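Vanity cell, walk-around checklist with my comments
Sernance bench automation, cell 7
Inspection done June 26, 2018

Same form as last time, same order. I mark each line OK, FIX or WATCH and then I ramble a bit underneath, because the bare form never helped anyone who came in the next morning wondering why I wrote WATCH. If you just want the action items, scroll to the bottom.

Section A. Before you touch anything

A1. E-stop reachable from where you stand: OK
I walked the whole loop with my arm out like a goofball. I can hit it from every spot I'd normally stand in. Keep the stool out of that path, please!

A2. Arm stopped and status light read before reaching in: OK
Look at the glow at the base every single time you reach over the counter, even if you looked ten seconds ago. If you aren't sure which color means what, the card is taped inside the Goltska binder. Go read it, I'll wait.

A3. Floor clear around the cabinet: OK
Swept. The tile hides small screws really well (the pattern is murder for that), so I use the magnet wand first and the broom after. 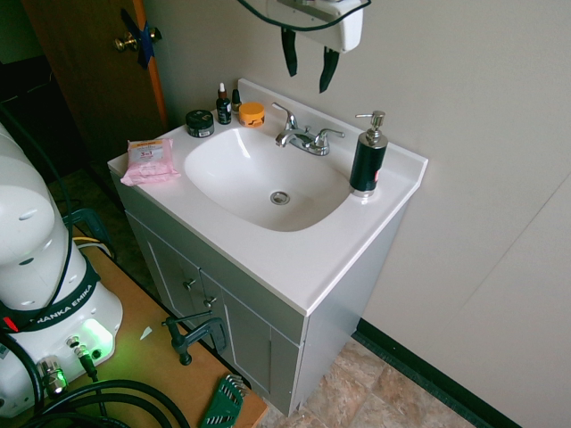
Photo: Sernance cell records

Section B. Mount and table

B1. Arm base tight on the tabletop: OK
Put a hand on the lower link with the arm stopped and lean. No creak, no wiggle. I put a wrench on each bolt too and none of them moved.

B2. Table clamps snug: WATCH
There's a C-clamp on the table edge in front of the cabinet doors and a dark green one on the far edge behind the base. The front one took a quarter turn before it felt right to me, and I'd like to know if it takes another quarter turn next time. If it does, we should think about a thin pad under the jaw. Hand tight only on the bar handle! Don't stick a pipe on it, you'll crush the edge of the wood.

B3. Tabletop free of loose stuff: FIX
The green hex key holder is sitting near the corner of the table, and there's a little pale scrap next to the clamp. I know, I know, the keys are handy there. But anything loose on that table can buzz its way to the edge and go down on the tile. Keys live in the Rätsep drawer, scraps go in the bin. Took me less time to fix than it took to type this.

B4. Connectors seated at the base: OK
The big silver one and the slimmer one beside it. Push, then a light tug on the connector body. Never tug the cable.

Section C. Cables

C1. Thick black cables across the table: OK
They arc over the front of the tabletop in a bunch. That's fine as long as nobody leans a tote on them. I ran my fingers the full length feeling for flat spots and nicks and found none.

C2. Cables over the far edge: WATCH
The yellow and white ones bend over the table edge right beside the green clamp. I don't love that bend. No cracks in the jackets, but I'd be happier with a rounded edge guard there, and we've got 300 of the little stick-on kind in the stockroom, so there's really no excuse.

C3. Cable at the gripper: WATCH
It loops across the front of the white housing. A loop is good, it gives the wrist room to turn, but a loop can also snag on something tall. Move the arm slowly by hand through the far left and far right of its reach and watch the loop the whole way. Among the things it can meet on the counter are the pump bottle and the faucet, so slow down around those two.

Section D. Gripper

D1. Fingers straight and matching: OK
Both black fingers open and close evenly. I checked the gap with the gauge block at three heights, and that's enough.

D2. Finger screws marked: OK
Paint pen lines all still line up. If one is off even a hair, write it down before you tighten it so we can see a trend.

D3. Cycle test, empty: OK
I ran 111 open-close cycles with nothing in the fingers. Why 111? I was aiming for a hundred and got to chatting. No faults in the log.

D4. Wrist camera clean: FIX
Faucet view came up soft. I wiped the lens with the Fallutach cloth, then went through the mount screws. Please do this one at the start of a shift and don't use your shirt. (I have seen the shirts.)

Section E. The vanity itself

This is the part people skip, and it's where most of our nuisance stops come from. The vanity is part of the cell, so it gets inspected like the rest of it.

E1. Cabinet square to its floor marks: OK
It's supposed to stand at an angle to the wall, so don't "straighten" it. Check the corner marks, then open and shut both doors to make sure nothing shifts.

E2. Faucet firm on the deck: OK
Wiggle the spout, then each lever, gently.

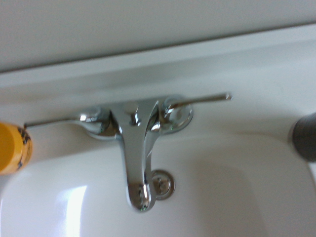 Faucet and handles as seen from the wrist camera.

E3. Lever clearance on the left: FIX
The yellow jar is too close to the tip of the left lever for my taste. On the camera view the lever tip nearly touches it. Slide the jar back to its mark, and while you're there check the other bottles and the wipes too.

E4. Levers at rest position: WATCH
The right one is angled up a bit in the wrist view. Set both by hand before you start and compare with the setup sheet.

E5. Glare in the bowl: WATCH
There's a tall bright patch on the lower left of the basin from the wrist camera. If the vision log starts complaining, try the blinds before you go changing exposure.

Action items
Clear hex keys and scrap off the table (done)
Wipe wrist lens (done, repeat every shift)
Move yellow jar back to its mark
Edge guard for the yellow and white cables
Recheck front clamp, write down how far it turns
Full bolt check again in September, form 51, blank copies are in the binder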